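wular-room-list
A written inventory of one large work room and what has settled in it

10 Feb 2026
By the Plendent room list maintainers

Wular is the room at the back of the Pramosar building where the desks are. It has been called a lab, a workshop and, on one invoice, a showroom. The list in this repository describes what is in it: furniture, lighting, stands, cables, and things people put down for a minute some time last year.

We started it before the lease renewal, when Fonseca (our landlord) asked for a schedule of contents and we sent back the sentence "mostly desks." They wanted more than that.

What you get

- rooms.csv: the room, split into 9 zones
- items.csv: 395 rows, one per item or per heap
- categories.txt: 39 categories, one of which is "other" and is doing very well
- notes.md: arguments, mostly settled

Items are entered by hand. A row has an ID, a zone, a category, a color, a condition from A to D, and a free text field that people treat as a diary.

How the zones work

Zones 1 to 8 are patches of floor and whatever stands on them. Zone 9 is everything overhead. It was added late, after we realized that the landlord owns most of it and would like it back in working order.

Overhead we record the white corrugated metal, the long steel beam, the pipe or conduit (the category is "pipe_or_conduit" and the matter is closed), and each fluorescent fixture as its own row. Fixtures get a condition grade like anything else. A fixture that flickers is a C. A fixture that flickers only when someone from Fonseca visits is also a C.

Workbenches count as furniture even when you can't see the top of them.
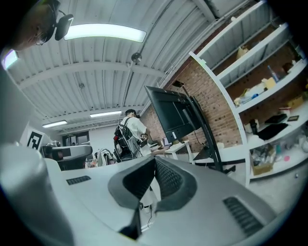 Furniture rules

1. A chair is a chair. Gaming-style chairs and office chairs share a category, with the difference noted in free text. There was a proposal for "throne." It was declined.
2. A chair with clothes on it gets two rows: one for the chair, one for the heap, category "textiles_resting." Don't break the heap down by garment. It changes daily and you will lose.
3. Desks are entered once. Small items on a desk go in as a single "desk_surface" row, graded by how much desk is still showing. Anything with its own plug gets its own row.
4. Poles, rods and tripod stands are "uprights," including the ones that are leaning.
5. Bags and straps that people are wearing belong to the people. Leave them out.

Cables

Loose cables on the floor are entered per zone, as a run. We tried entering them one by one and gave up at the first knot. If a run crosses into another zone, it belongs to the zone with the lower number. This has made zone 1 look worse than it is, and zone 1 has complained. 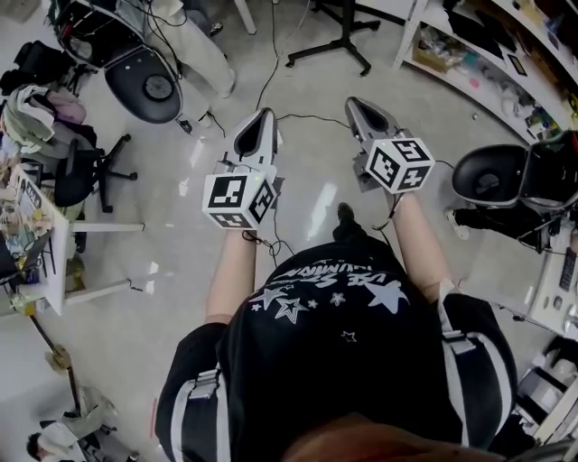

Floor level: three chairs, a desk in use, a tripod stand and the usual cables.

Known problems

- Wheeled chairs migrate. The zone field for any chair should be read as a rumor.
- Condition grades were given by whoever was closest. Two of us grade like schoolteachers and it shows.
- "White" covers everything from new desk to old desk.
- The free text column holds over 2,000 words about a missing stapler. It has been found. The words stay until somebody edits them out.
- Shoes were counted as items in an early version. They have been removed, along with the row for the person attached to one pair.

Updating the list

Next full pass is in March. Before then, if you bring something in, add a row. If you take something out, mark the row "gone" and don't delete it. If you move a desk, please tell us first, and move the things on it second.

Please don't tidy a zone the morning it's being listed. We can tell, and the neighboring zone gets a terrible grade.

License

Use the category list for your own room if you like. The items themselves are not included.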